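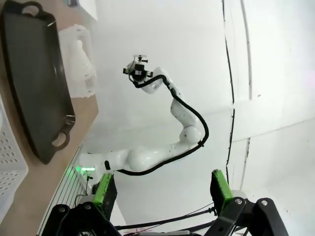 Sourdough starter smells like nail polish remover. Toss it?

Inherited a starter from a coworker who moved to Skeneck. I was told it was unkillable, which I took as a challenge. It lives on the counter and I feed it once a day, mostly. Now it smells like a nail salon and there's a gray liquid on top. My husband wants it out of the house. Is it dead, and if not, how do I bring it around before he gets to it?

Posted October 12, 2026 by firnside_baker
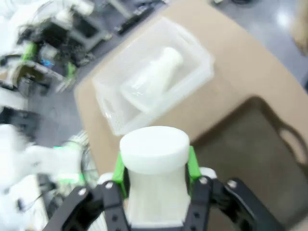 Also, the recipe that came with it wants me to throw most of it away at every feeding, and that seems like a lot of flour for something I don't even like very much yet. Can I skip that part?

Bronwyn McPhee
14 people found this helpful

Not dead. Hungry. The liquid is called hooch and you can pour it off or stir it in, your call. I pour, because stirred-in hooch makes bread that tastes like a grudge.

Keep a spoonful of the starter and give it 100 grams of flour and 100 grams of water. Do that twice a day until it doubles between feedings. Mine took 7 days after I left it alone for all of March. If your kitchen runs at 76 degrees or warmer it will burn through its food fast, so once a day "mostly" is not going to do it.

And no, don't skip the discard. If you keep all of it and feed it properly, you'll own a bathtub of the stuff by next week. Put the extra in pancakes – your husband may come around.

Pink or orange streaks, or anything fuzzy, and he wins. Throw it out. 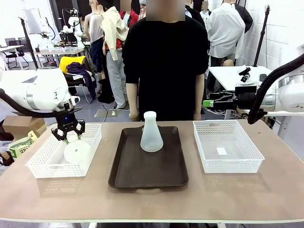 Chaiwat Rattanakul

Just buy yeast.

OK, fine, a real answer. What Bronwyn said, but use some rye flour for the first few feedings if you have it. Once it's behaving, stick it in the fridge and feed it weekly. I named mine Buchanan and forgot him behind the pickles for most of a summer. He was black on top and smelled like a paint store. Two days of rye and he was climbing out of the jar again.

Don't screw the lid down tight on the counter. Ask my ceiling.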